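Home | Kits | Arms | Grippers | Spares | Support

Plinis Two-Arm Bench Kit
Posted 2021-11-24 by the Drosismont workshop desk

The Plinis is a two-arm kit for home builders and shared workshops. It ships as a left arm, a right arm, a controller and a cable set. Floor or bench mounting is supported. Pole-and-bracket frames, the usual first project, fall within its working range. 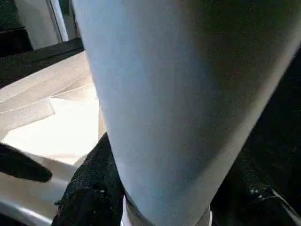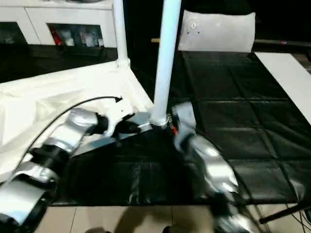
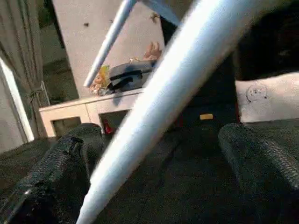

Frame work on the floor, with white poles.

Reach is 728 mm per arm, measured from the base flange to the wrist centre. Mount the bases 330 mm apart for general work. Closer spacing is possible but the elbow joints will foul each other near full fold, and the controller does not check for this in manual mode.

Grippers accept round stock up to 22 mm without changing pads. For larger tube, order the Zorner wide pads and re-run the grip calibration before first use. Painted and powder-coated tube needs a lower closing force than bare aluminium. Start at 20 per cent and step up until the part stops rotating in the grip.

Cable routing: leave a service loop at each elbow. Do not tie the wrist cable to the forearm link. Connectors are keyed and should go home with finger pressure only.

Floor mounting requires a flat, level surface. Tile is acceptable if the base plates do not bridge a raised joint. Mats and sheeting may be used in the work area but must stop short of the base plates.

Control software is the Salinas package, revised in September. Older job files open without conversion, except those using paired moves, which must be re-saved. Paired moves hold a part with one arm while the other positions a bracket or fitting. Neither arm is rated for driving fasteners.

Not included: power lead, clamps, emergency stop extension, wide pads.

Spares are held for all joints and pads. Quote the serial number on the underside of the base plate when ordering.

Contact | Warranty | © Drosismont | Back to top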